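Subject: Re: [arm-users] Fikre hand, trial kit: worth the money?
From: Zoltán Sipos
To: arm-users list

Hello all,

Homa Jalali wrote:

> We have the offer from Gelham for the Fikre hand on our desk, 3175 for
> the hand with the mounting ring and the cable set. Before I ask for the
> money I would like to hear from someone who has used it on real
> sorting work. Is it strong enough? How long does the setup take? And do
> you need the support contract, or is it only nice to have?
>
> Homa

Homa, we have had the trial kit in Kollholm since February, so I can answer a part of this. Please take it as the opinion of one small lab.

The setup took Saeed Nikzad and me one afternoon. The mechanical part is easy, the ring fitted our wrist flange without an adapter. Most of the time went to the driver. The manual describes version 2, but the hand was delivered with version 3, and the names of several commands are different. Gelham sent us the correct pages when we asked, but they should be in the box.

For the work itself we use a simple sorting task with toy fruit, wicker baskets and handwritten labels on paper. It is cheap, and the objects have shapes which are difficult in different ways.

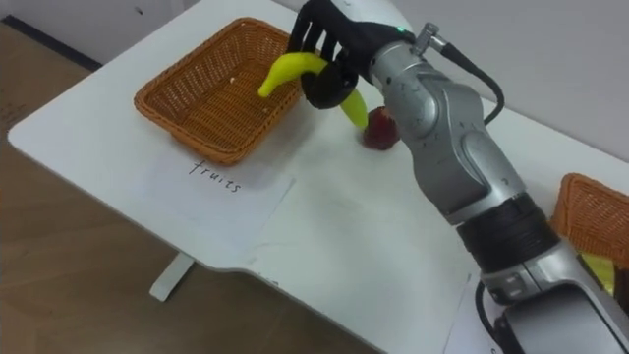

Long, smooth objects are the best case for this hand. The thumb comes under the object and the fingers hold it from the other side, and I did not need to tune very much. Small round objects are harder. If the fingers close too fast, an apple rolls away before the thumb arrives. We reduced the closing speed and it became better, but I would not promise it to anybody as a solved problem.

We have logged 382 grasps until now. Saeed keeps the file and can send it to you. Please read the comments column too, as some of the failures come from our planner and the hand is not guilty.

About strength I can say little. Our objects are light. Ajith Pinto at Wusholm has tried it with full bottles, I believe, so it is better to ask him.

Two things I do not like. The cable leaves the wrist at an angle and you must leave enough slack around the elbow, otherwise it limits the last joint. Also, the finger pads are sold only as a full set, even if you need one.

The support contract: we did not take it. Jamie Kettle from Gelham answered all our mails anyway, but we were in the trial period, and I do not know if it stays like this afterwards. I would ask him for this in writing before you sign.

If you want to see it running, you are welcome to visit us.

Best regards,
Zoltán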